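Three weeks without the phone by the bed

2019-08-03

I started this in June after a bad stretch of sleep. I was going to bed at eleven and putting the phone down at one, sometimes later. Most of what I read in those two hours I couldn't have told you about the next morning. So I moved the charger to the kitchen and bought a plain alarm clock, a Candar, the kind with two hands and one button.

The first week was dull. I lay there and thought about work, then about the car, then about work again. I kept reaching for the nightstand. By the fourth night I had a library book going, which helped more than the tea and the breathing exercises did.

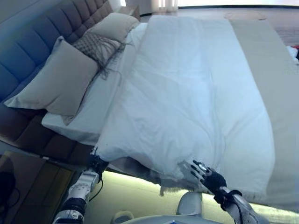 I also kept a log, on paper. Time in bed, time I last looked at the clock, time up. Before the change I was averaging a little under six hours. In week 3 it was closer to seven. I know a log like that isn't exact. You can't write down the minute you fall asleep.

One thing I had wrong was the weekend. I used to sleep in until ten and call it catching up, and then I couldn't get to sleep the night before work. Now I get up within an hour of my usual time every day. I don't enjoy it, but it made the bigger difference.
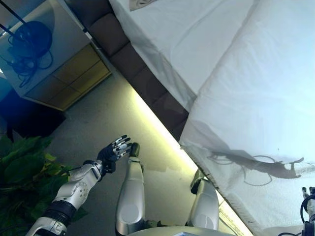 Stankevičius wrote after my last post that the phone was never the trouble for him, and that he slept badly until he quit drinking coffee after lunch. I tried that too, for the last ten days. I get a headache at four and I'm asleep faster at night. I may go back to one small cup at noon and see.

The room matters some. I had the thermostat set too high all spring. I turned it down and put up heavier curtains from Worketti, which I had to hem because they came too long. The street light on our side of Grevness is bright enough to read by, so the curtains were overdue. 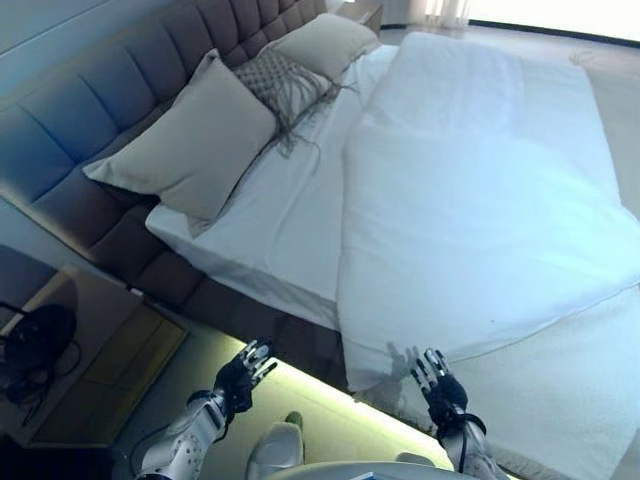 A reader in the comments asked whether I miss anything by not having the phone close, in case of an emergency. I thought about it. We still have a landline in the hall – old, loud, and the family all know the number. It has rung once at night since June and it was a wrong number.

The book pile is going down, at least. I finished a 900-page history of canals that I had been carrying from apartment to apartment for years.
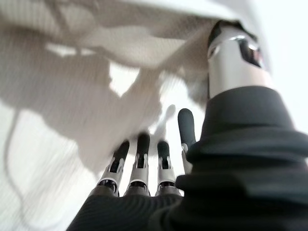 What I'm keeping

The charger stays in the kitchen. The clock stays. The log I'm dropping, I was starting to lie awake wondering what I would write in it.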